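Stakcombe Hebrew Congregation
Security and safety walk-round: comments sheet

Building: synagogue, hall and classrooms, Tultholm Road
Month: March 2020
Walked by: Jericho Samonte
Reason for check: public meeting and vigil against antisemitism, to be held in the main hall
Previous check: October, before the interfaith evening

Marks used: OK / Action / Not checked

1. Street and approach

1.1 Pavement outside the gate clear of bins and skips: OK
1.2 Street lamps working on both sides: Action. The lamp opposite the side gate is out. Reported to the council, no reference number given yet.
1.3 Parking bays coned off before the event: Not checked. Cones are in the boiler room behind the folding chairs.
1.4 Line of sight from gate to corner: Action. The hedge has grown over the wall again and a person standing at the gate can't see the bus stop. Cut it back to the height of the railings.

Comment: In October the queue went past the side gate and blocked it. Queue to run the other way this time, towards the Cendaswood end of the road.

2. Gate, doors and entry

2.1 Main gate closes and locks without being lifted: OK
2.2 Side gate: Action. The bolt slides but doesn't drop fully into the ground socket, which is full of grit.
2.3 Entry phone heard clearly inside: OK
2.4 Inner door stays locked while outer door is open: OK, tried several times.
2.5 Names checked against list at the outer door, not the inner one: to be briefed on the night.
2.6 Bag table in place, with room for people to step aside: Action. The table was left in the classroom corridor. It also needs a cloth that doesn't reach the floor.

Comment: Large bags and cases won't be allowed in. The notice sent with the tickets says this, but the poster on the gate still has the old wording about cloakroom space. Take the poster down.

3. Cameras and alarm

3.1 Gate camera: OK
3.2 Car park camera: Action. Picture is clear by day. After dark the floodlight shines straight into it. Tiongson, who fitted the system, have been asked to move the bracket.
3.3 Recording kept for the full period in our policy: OK
3.4 Clock on recorder correct: Action. It was wrong by several minutes. To be put right again when the clocks go forward.
3.5 Panic buttons: 2 fitted, both tested with the alarm company told beforehand. OK
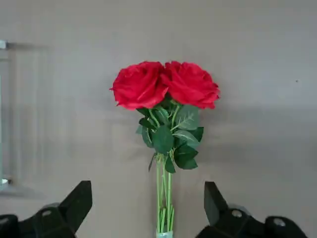
Comment: The button by the platform is hard to reach if the lectern is pushed back against the wall. Mark the floor with tape so that it goes in the same place every time.

4. Main hall

4.1 Fire exits unlocked from inside and clear: Action. Stacked prayer book boxes near the rear exit. Move to the library.
4.2 Exit signs lit: OK
4.3 Extinguishers in date and on hooks: OK, except that the one by the kitchen is being used as a door stop. Put back.
4.4 Aisles wide enough for a wheelchair: OK with the present layout. Please don't add an extra row.
4.5 Extension leads for microphones taped down: Not checked, equipment not yet set out.
4.6 Candles for the vigil: battery type only inside the building. The rabbi has agreed this.

Comment: The speakers will include people from the council and from the mosque. They should come in by the main door like everyone else and be met there. Keep the small room beside the platform free for them, and leave its outside door unlocked from the inside.

5. Emergency plans

5.1 Plan for getting everyone out: OK. Assembly point is the school playground, and the school has confirmed the gate will be open.
5.2 Plan for keeping everyone in: Action. The written plan still tells people to go to the upstairs gallery. This was changed after the October check and the old page should have been taken out.
5.3 Police contact told of date and times: OK
5.4 Stewards' radios charged and on the same channel: Action. 2 handsets won't hold a charge.
5.5 First aid box full: Action. Needs large dressings and gloves.

6. Illness

6.1 Soap and paper towels in all toilets: OK at time of check, but there is little left in the store cupboard.
6.2 Hand gel at entry: Action. On order.
6.3 Notice asking anyone with a cough or fever to stay at home: Action. Print and put on both gates, and send by email.

Comment: Whether the meeting goes ahead is for the council of management to decide, following government advice. The repairs listed here should be done either way. Please initial each Action on the office copy when finished and leave the sheet in the front of the security folder.

Signed: J. Samonte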